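The Year My Aunt Sold the Lake

My aunt always said she'd sell the lake house the day the stairs beat her, and in February they did. She called me on a work night, chewing something, and said, "Come get whatever you want out of the boathouse, I've got a buyer."

Now, I should explain that there's barely a lake. Lake Morsy is what you'd call a pond if you were being rude, and when I was a kid we were rude about it constantly. But it had a boathouse, and in the boathouse was the Jultaneo, a rowboat my grandfather built from a kit and then named after a song he could never remember the rest of.
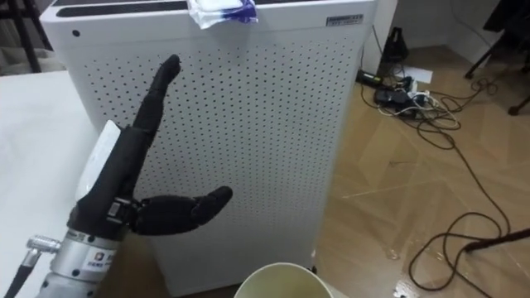 I wanted that boat so badly! I lived on the third floor of a building with no elevator and I drove a hatchback, and I still said yes before she'd finished the sentence.

"It leaks," she said.

"It always leaked," I said.

So I took a day off and drove the 100 miles up there with a roof rack I'd borrowed from a neighbor and enough rope to tie down a circus. My aunt was waiting on the porch in two coats. She'd made soup (she makes soup when she's upset, gallons of it), and we ate it standing up, as the chairs had gone to my cousin the week before.

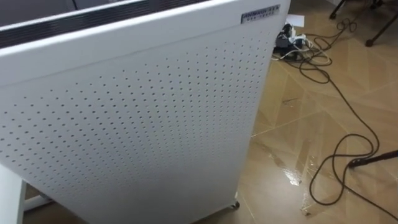 The perforated front panel, with the dark vent strip along the top.

Then she told me the buyer's offer for the boat. I hadn't known there was one. He wanted it for the wall of his restaurant, a place called Zukico, and he'd pay $2,700.

"For a boat that leaks?"

"He's not going to row it, honey. He's going to hang it over the bar."

I put down my bowl. I thought about my grandfather, who never ate in a restaurant if he could help it, and who once drove home from a wedding to have a sandwich. I thought about the stairs, too, and the little apartment she was moving to on Trirkero Street, and what her rent was going to be. 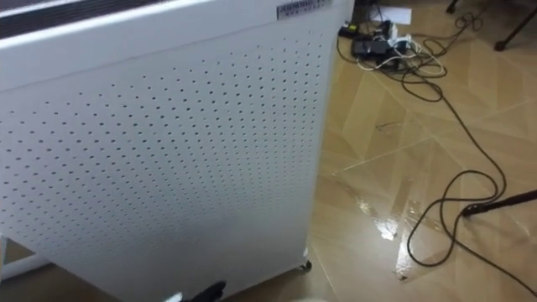 Posted 20/10/2024 by the author

We walked down to the boathouse after that. It smelled exactly the same — varnish, mud, old rope — and the boat was smaller than I'd been telling people for years. I got in it right there on the sawhorses. My aunt laughed so hard she had to hold on to the door.

"Well, move over," she said, and she climbed in too, both coats and all, which took about 8 minutes and some language I won't repeat.

We sat there facing each other with our knees touching. She told me how he'd proposed to my grandmother in it and dropped the ring, and how they'd bailed the whole boat out with a coffee can to find it. I'd never heard that one. I asked why, and she said I'd never asked about the leak.

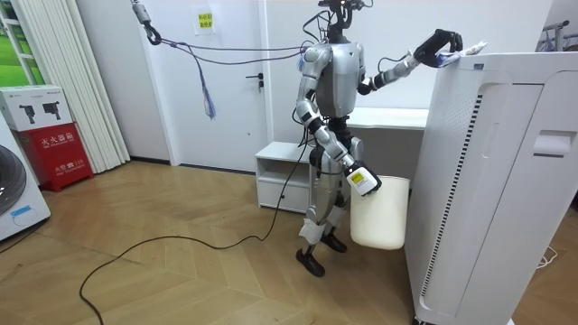 Silver-and-black humanoid robot at the air purifier, its hand on a white-and-blue packet.

I drove home with an empty roof rack, six jars of soup, and one oar. The man from the restaurant had wanted the pair, and my aunt told him the other one was lost.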